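Closutden household and shop-floor chores project
Progress report to the Kumarasinghe fund
8 Oct 2020

Where we have got to

The second half of the grant year has gone better than I dared hope when I wrote to you in March. Back then the arm could pick up a T-shirt if one of us laid it out first, and it managed a fold when it felt like it. We now have 263 logged folding attempts from the summer block, of which 103 ended in a shirt we would put on a shelf without touching it again. That is well under half, I know. In March we had 13, from a shorter run, and most of those were the same grey shirt.

The question you funded us to look at was a plain one: can a machine do the small jobs that eat up time at home and in a shop, yet? My answer for folding is "sometimes, slowly, and it's getting interesting". For shelf facing it is "closer than we thought". For wiping down surfaces it's still no, and I'll come to that.

Folding

Nearly all the effort since spring has gone into the first grasp. A fold lives or dies on whether the fingers take one layer of cloth or two, and on whether they get hold of the hem or a wrinkle just inside it. We had been treating this as a planning problem and writing cleverer and cleverer rules for where to pinch. What helped far more was letting the arm go in low, touch the table beside the cloth and slide towards the edge before closing. It looks clumsy and it works much more often! The change was two days' work after weeks on the other thing, which stung a bit.

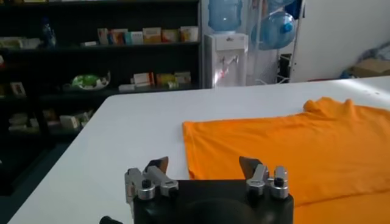 Bright plain colours are the easy end of the range, and we've been careful not to let them flatter the results. The 103 good folds include stripes, a washed-out black and one white shirt on a white table, which the system found far harder than any of us did. Prints with a bold line across the chest still fool it into seeing a hem where there isn't one. Thin stretchy fabric is the other weak spot. The fingers pull it out of shape as they lift and the second fold then starts from a crooked first one.

Speed is poor. A decent shop assistant would have finished the pile and gone to lunch. I'm not too worried by this at the moment, as a lot of the time goes on the arm stopping to look again between moves, and we have deliberately left those pauses in while the grasp settles down.

Shelf facing

The Tukovov trial shelf has been the happy surprise of the period. The task is to bring boxes forward to the front edge and turn them so the label shows. Stiff boxes are a delight after cloth – they stay where you put them. The arm now copes with a mixed row, provided there is a finger's width between items. Packed tight, it tends to nudge the neighbour over. Bags and soft packets we haven't tried and I would sooner not promise them for this grant.

Wiping

We set this aside in the summer. The arm will happily push a cloth to and fro, but it has no useful idea of whether the surface is clean, and a crumb pushed from one side of a table to the other counts as success in its book. I'd like to come back to it with a better way of judging the result. It would be a separate piece of work.

Problems and changes to plan

We lost time to fingertip wear. The pads polish up with use and begin to slip on cotton, and it took us too long to spot that a run of bad folds came from the pads and had nothing to do with the new code. We now swap them on a fixed schedule and the log records when.

The 2 visits to Stamlow's stockroom have been moved to the last quarter. Their staff were very willing, but I want the arm to handle unsorted shirts straight from a crate before we take up their floor space. Spending is within budget and no money needs moving between headings.

Next period

Folding from a heap comes first. We'll also run long-sleeved shirts, repeat the shelf work with tighter rows, and start cutting the pauses out of the folding cycle to see what breaks. The full attempt log, failures included, will come to you with the final accounts.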